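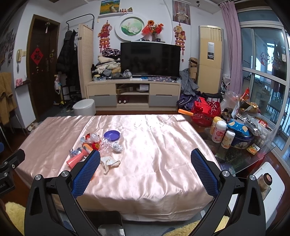 Figura 6. Pinza manual abierta sobre la mesa de demostración, con los objetos pequeños a la izquierda.

6. Preparar la demostración de recogida para visitas

Esta sección cubre el uso de la pinza manual Plivex en jornadas de puertas abiertas. El folleto de Trarno habla de «recogida de cualquier objeto doméstico». Quien organice la visita hará bien en no repetir esa frase delante del público.

6.1 Coloque los objetos en una mitad de la mesa y deje libre espacio para las mordazas.

6.2 Mezcle envoltorios arrugados, algún plástico transparente y al menos una pieza rígida, como un plato poco profundo. Una demostración hecha solo con cubos de espuma no demuestra gran cosa.

6.3 Abra las mordazas del todo. Compruebe que las dos almohadillas azules quedan enfrentadas y que los pasadores no tienen holgura.

6.4 Cierre y abra 8 veces sin carga. Si una almohadilla se desplaza, vuelva a pegarla y repita.

6.5 Acerque la pinza desde el borde de la mesa, cierre sobre un objeto y levántelo. Manténgalo en alto mientras cuenta hasta seis.

6.6 Anote cada intento, también los fallidos. La hoja tiene 80 casillas; no la pase a limpio antes de enseñarla.

Nota. Una tela satinada da reflejos y hace pliegues que las mordazas pueden pellizcar junto con el objeto. Levantar la tela cuenta como fallo. Tatsuya Arai defendía lo contrario en el ensayo de mayo y su porcentaje mejoró mucho, claro.

Nota. El manual comercial promete 800 ciclos por juego de almohadillas. No hemos visto el ensayo que lo respalde. Revise el dibujo de la rejilla antes de cada visita y cambie las dos a la vez.

Precaución. No deje que los visitantes metan los dedos entre las mordazas, aunque la pinza esté en reposo.

Precaución. La demostración muestra lo que consigue una mano humana con esta herramienta. Si preguntan por el funcionamiento autónomo, remita a Emiko Kubo y no improvise cifras.

6.7 Al terminar, limpie las almohadillas con un paño seco y guarde la pinza cerrada. El repuesto se pide a Uchida con la referencia grabada en el estuche.

Revisado por Genji Chiba, 19 de febrero de 2019.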